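How Does Music Get Onto a Record?

Have you ever watched a record going round and wondered where the song is hiding?

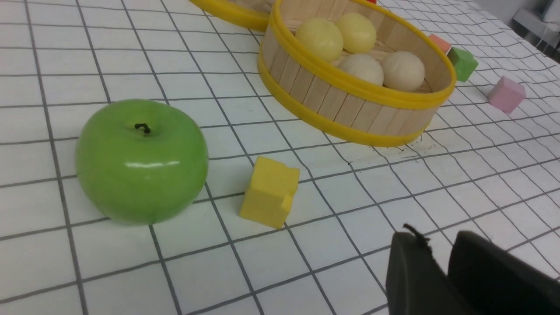
A shiny green apple and a yellow foam cube on a checked cloth.

Let's start with sound itself, as everything else follows on from that. When you sing, or bang a drum, or shout up the stairs that you can't find your other shoe, you make the air wobble. Those wobbles travel along until they reach somebody's ear, and the ear and the brain between them turn the wobbles into something we can hear. Fast wobbles make high notes, like a whistle, and slow ones make low notes, like a tuba.

Now, a record is a flat disc with a very long, very thin groove running round and round it, from the outside edge towards the middle. If you looked at that groove under a strong microscope you would see that it isn't smooth at all. It wiggles from side to side like a country lane, and those wiggles are a copy of the wobbles the band made in the air – every cymbal and every "la la la".

To make the groove, the music is sent to a machine called a cutting lathe. It has a sharp little tool that shakes in time with the music while it carves into a spinning disc. Most records are then pressed from metal copies of that first disc, a bit like pushing a biscuit cutter into dough, so a band can have 1,000 of them made and they will all play the same tune.

At home, the needle on your record player sits in the groove and gets jiggled about by all those wiggles. The player turns the jiggling into electricity, and the loudspeaker turns the electricity back into wobbling air. Off it goes to your ears, and there is your song again!

Something to try: stretch a rubber band round an empty box and pluck it gently. Can you see it blur? Stretch it a little tighter, pluck it again, and listen to what happens to the note.

Written by Valdir Barros for the Wakcombe Young Listeners' pages
Jul 3, 2020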